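Woladen Neighbors Help Board
Home & Family > Kids > Toys and play stuff

Cleaning a big box of secondhand play food, what's safe and what ruins it?

Posted by Kam-wah Lau, 1/19/26
19 people found this useful

Hi all. Picked up a huge box of pretend food at the Hukton swap in December and it has been sitting in my hallway ever since. Must be 100 pieces in there, fruit, veg, a few cups and bowls, wooden cutting stuff with the velcro dots, a felt sandwich, some squishy rubbery things. All mixed together. Was free so I can't complain.

Problem is it's grubby. Not disgusting, just that gray sticky film that old toys get, plus a smell like somebody's basement. Two of the hollow fruits rattle when I shake them and I don't know if that's on purpose.

My daughter turns 2 soon and everything goes in her mouth still. So I want it properly clean, not just wiped. But my sister put a wooden set in the dishwasher once and it came out split and fuzzy, so now I'm scared to do anything.

What I need to know:

Can the hard plastic go in the dishwasher or will it warp

What do I do with the wood

Is vinegar enough or do I need bleach

How do you get marker off, there's blue pen on a lot of it

Is there stuff I should just throw out

No dishwasher tablets with strong scent please, she gets a rash. Also I have a very small kitchen, one sink, so nothing that needs three tubs going at once. Thanks in advance.

Tetsuya Hirano
Member, Lai Street

Did this last year for the playgroup, way bigger box than yours. Long answer, sorry, typing between things.

Sort first. Seriously do not skip it. Dump it all on an old sheet and make piles by what it's made of, not by what it is. Solid hard plastic. Hollow plastic. Wood. Fabric. Soft rubbery stuff. Anything with batteries goes off to one side. Takes half an hour and after that it's easy.

Hard plastic, one solid piece, no holes, no stickers: top rack of the dishwasher is usually ok if it's thick. Put small ones in a mesh laundry bag and tie it, otherwise they fall through and land on the heating bit and then you have melted grape on everything. Turn heated dry off. Thin plastic I wouldn't risk, the cheap cups go oval. If you can't tell, treat it as thin and do it by hand.

By hand is just warm water and plain dish soap, the unscented kind for your daughter. Let them soak 5 minutes, longer if the film is bad, then an old toothbrush. The seams are where the gunk is. Strawberries are the worst because of the little pits, you have to go round and round with the brush. Bananas are easy. Rinse well, soap film goes sticky again and attracts dust and you're back where you started.

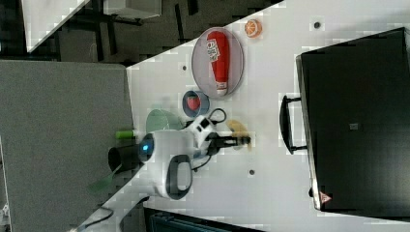 Banana, strawberry in its blue bowl

Hollow stuff is the real problem. If there is a hole anywhere, even a pinhole, water gets in and doesn't come out and then you get black mold inside. Squeeze it near your cheek and feel for air. If you feel air, don't dunk it. Wipe with a soapy cloth, then a damp one, then dry. If there's already black specks coming out, bin it, you can't get in there to clean properly. The rattling ones could be a bead sealed in at the factory or could be something that broke off inside. With a kid who mouths things I'd chuck them.

Wood. Never soak, never dishwasher, your sister found out. Damp cloth with a little soap, wipe, wipe again with clean water, dry with a towel right away and then stand the pieces on edge overnight so air gets to both sides. Not on a radiator, it cracks. If the surface goes rough after, very fine sandpaper and a light rub of food grade mineral oil, but only on bare wood. If its painted and the paint is flaking, out it goes. Old paint you don't know the history of, not worth it for a toy carrot.

Velcro dots: pick the fluff out with a pin or a stiff comb. If the dot is lifting, take it off altogether. They come off in mouths. You can't cut the carrot anymore but so what.

Felt sandwich: cold water, a bit of baby detergent, squeeze don't wring. Roll it in a towel, lay flat. Shrinks if you use hot. Check the stitching after.

Vinegar vs bleach. Vinegar is good for the smell and for hard water marks, but it isn't a real disinfectant, so don't count on it for that. For normal grime soap and scrubbing does nearly all of the job anyway. If somebody was sick or you really want to disinfect, use bleach made up weak exactly how the bottle says for toys or food surfaces, wear gloves, window open, rinse and air dry. Only on hard plastic. And NEVER bleach and vinegar together or one right after the other without rinsing, it makes a nasty gas.

Smell: after washing, spread it all out somewhere airy for a couple days. Basement smell is mostly the box. Throw the box away! Don't put clean toys back in the cardboard, I did that and had to start over.

Blue pen: rubbing alcohol on a cotton pad, small circles, test on the underside because it can lift printed eyes and labels. Ballpoint on soft rubber has usually sunk in and will not come out. I tried everything. Live with it.

For the small kitchen, one pile per evening. Sink, one towel on the counter, one on the floor. Five evenings, done. Dry everything fully before it goes in a bin, shake the cups out, leave the lid off the first week.

Throw out list: cracked anything, flaking paint, hollow with mold inside, sticky vinyl that stays sticky after washing (that's the plastic itself breaking down, not dirt), and anything small enough to go through a toilet paper tube. The tube thing is the easy choke test. Fits inside = not for a 2 year old. Peas and grapes nearly all fail. Put the ok ones up high for later if you want to keep them.

Edit — forgot batteries. Toy cash registers and beeping stuff, take the batteries out, wipe only. If the battery door doesn't have a screw don't give it to her at all, specially button batteries.

utham_mom

just put it all in the dishwasher its fine. did mine on hot with the dinner plates for years. one lemon melted a bit thats it

Replies to this answer (2)

Tetsuya Hirano: Not the wood though

utham_mom: ok no not the wood

Dee from Hukton

Agree with most of the long one. Couple of things to add.

Nylon stocking works if you don't have a mesh bag. Knot the end. Old knee highs are perfect.

For drying I use the rack from the oven laid over the bathtub, with a towel underneath. Way more room than the kitchen and nobody trips on it. Cups upside down, bowls tipped on their sides so there's no puddle.

Sticker residue, plain cooking oil, leave it a while, rub with your thumb, then wash in soap. Doesn't smell and no rash worry. Peanut butter works too but what a mess, and not if you've got an allergy in the house.

I would not keep the whole box out, by the way. She's little. Put a few pieces in a bowl, rest in the closet, swap them when she's bored. Less to wash next time as well. Ours get a quick soapy wash once a week if they've been chewed, otherwise when I remember.

One thing I'd argue with, I've had no luck with mineral oil on those small wooden pieces. Stayed greasy for ages and picked up cat hair. I leave them dry now and they're ok, a bit dull looking.

Also if you end up with too much the Lai Street library takes play food for the kids corner, clean only, no fabric. Ask at the desk first becuase sometimes they're full.

Kam-wah Lau
Thank you both (and utham_mom lol). Sorted last night, took way longer than half an hour because she kept "helping." Rattling ones are in the trash. Hollow pear too, black bits came out of it, yuck. Plastic tonight, wood tomorrow. Found a sock in the box. Will try the oil on the stickers and the alcohol on the pen and post back if it works.

Does anybody know if the alcohol is ok on the soft rubbery ones or does it make them go sticky?

Tetsuya Hirano
Can do, yeah. Quick dab on the bottom, wipe off, wait a day. If it feels tacky stop there and just use soap.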